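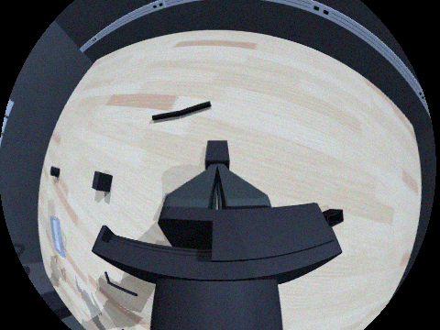

Attachment 1. Right wrist view, simulated, fisheye lens model enabled.

Ticket: Grasp planner rejects all candidates for the right arm in the tabletop scene
Product: Grurkwood planning stack
Component: Perception, self-filter
Reporting site: Windthorpe simulation group
Opened: 10 May 2023
Severity: Major
Status: Resolved, pending release

Summary
After the upgrade to the current Grurkwood build, the planner returns no valid grasp for any small part on the table when the right arm is selected. The left arm plans normally with the same parts and the same table. No error is raised. The log reports "all candidates in collision" and the task ends with a timeout.

Steps to reproduce
1. Load the two-arm tabletop scene with the default part set.
2. Move the right arm to the hover pose, with the gripper over the table.
3. Request a grasp on the black bar.
4. Repeat the request with the small black cube.

Expected result
At least one collision-free grasp is returned for each part.

Observed result
The planner generated 44 candidates for the bar and 39 for the cube. All were rejected at the first collision check. The obstacle map held 2,333 occupied cells directly in front of the right gripper, at a height where the scene contains no geometry.

Initial response from Warkudora support
The reporting site was asked to confirm the following:
- The robot description file matches the one supplied with the release.
- The table model has not been rescaled.
- The wrist camera uses the fisheye projection and not the pinhole projection.
The site confirmed all three items and supplied the obstacle map for review.

Analysis
The occupied cells follow the outline of the gripper's own finger housing. The self-filter is expected to remove the robot's body from the depth data before the map is built. It was removing the flange correctly but leaving the upper part of the fingers.

The filter mask is computed in two stages. The robot model is first projected into the wrist camera, and the result is then grown by a fixed margin. In the current build the projection step reads its distortion values from the scene cache. The cache for the right wrist camera had last been written in February, before the lens model was changed. The mask was therefore computed for the earlier lens and fell short of the fingertips. The left camera's cache had been rebuilt during an unrelated test, so the left arm was not affected.

The gripper's shadow on the table was also considered as a cause. It was ruled out by disabling shadows and repeating the request. The count of occupied cells did not change.

Workaround
Delete the cached camera parameters for the right wrist and reload the scene. Sites that cannot clear the cache may set the mask margin to 30 pixels. The larger margin hides part of the table close to the fingers and should not be used for final approach moves.

Verification
The cache was cleared and the scene was reloaded in the Sartori viewer. Both arms were placed above the table, clear of the parts, and the obstacle map was rebuilt from the wrist cameras. No occupied cells remained in front of either gripper. Grasp requests for the bar and the cube each returned valid candidates for the right arm.

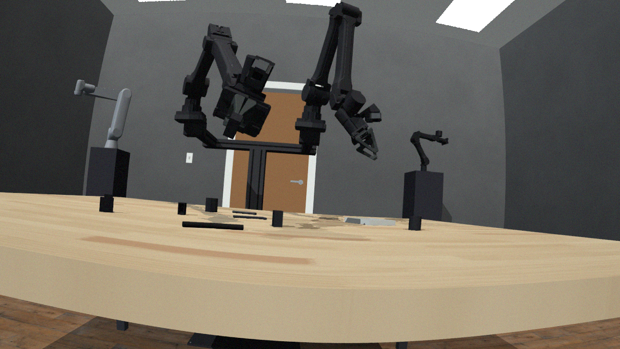 Resolution
The scene loader now compares the lens model in the camera file with the one stored in the cache. If the two differ, the cache entry is discarded and a warning is written to the log. A regression test covering both wrist cameras has been added to the nightly suite.

Remaining actions
- Warkudora to include the loader change in the next maintenance release.
- Windthorpe to remove the margin override from its launch files after the update.
- Documentation to state that camera caches are not portable between lens models.

This ticket will be closed when the reporting site confirms the maintenance release.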